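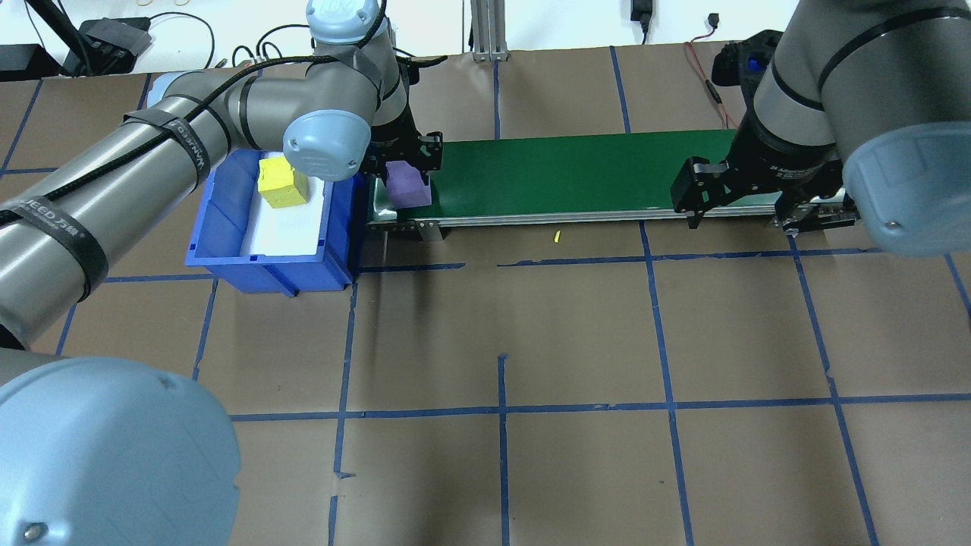 Left arm at the belt with the purple block, right arm waiting over the other end. Cable strapped along the link.

Print | E-mail
Home | Notebook | Rigs | Procedures | Contact

Mar 9, 2020

Covport bench, two-arm belt cell. Spent the morning going through the house rules for shared cells against what we do, before Gokelberg send their checklist over. Notes as I went.

Cable dressing. Rule says straps on the long link, no loops that can catch the other arm. Three straps on the left arm, black cable lies along the tube. I ran the wrist through its full turn at slow speed and nothing pulled. The thin red-and-black wire on the right-hand side hangs free and I don't like it. Tie back before the next long run.

One arm over the belt at a time. The rule was written for the old cell and says "in the belt area", which could mean anything. Proposed wording: while one gripper is down at the belt, the other stays open and above it, and does not come down until the first has lifted clear. Kettle already does it this way in the sequencer, so it is only the paper that needs to change.

Speed. 30 per cent for any new program, with a hand on the stop. After 2 clean passes it can go up. Somebody had set the default back to full, probably in November when the controller was reloaded. Put back to 30 and wrote it inside the cabinet door.

Housekeeping. Small bit of yellow on the floor of the cell in front of the belt. Looks like foam. The Fokavis procedure says clear the surface before each run and we have been doing it at the end of the day. Changing to before each run. Check the block edges at the same time and bin any that are torn – crumbs under the roller are a pain to get out.

Floor grid. Blue tape on the brown paper is our position reference, so nobody re-lays a line without redoing the pick positions. This was not written down anywhere. It is now, item 28 on the sheet.

Stop test. Pressed the stop with the arms moving slowly, both halted. Reset needs a separate action at the panel, as it should. Belt stops on the same circuit. The log only keeps the last 600 events, so copy it off before a test or the early part goes.

To do:
- tie back red-and-black wire
- reword the belt rule and send to Gokelberg
- ask whether bin position should go on the sheet as well
- new print of the sheet for the cabinet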